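7/2/24

Rain until lunch, then dry. Took the bus to Flanham for the boiler part and waited 26 minutes at the stop because the 4 o'clock had been pulled. Bakalis had the valve in but wanted 60 for it, so I paid and came home cross.

Heating is back on upstairs. The back bedroom is still cold and I think that radiator needs bleeding. Will do it tomorrow if I can find the key.

Soup for tea. Rang Kadau about the gutter and got the machine again. They said April last time, and I would like it done before then.

Sorted woollens this evening. The orange-red knit is staying. 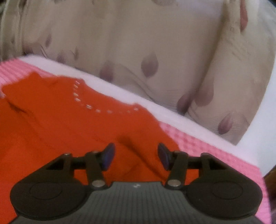 The rest can go in the bag for the charity shop. Bed by ten, two pairs of socks.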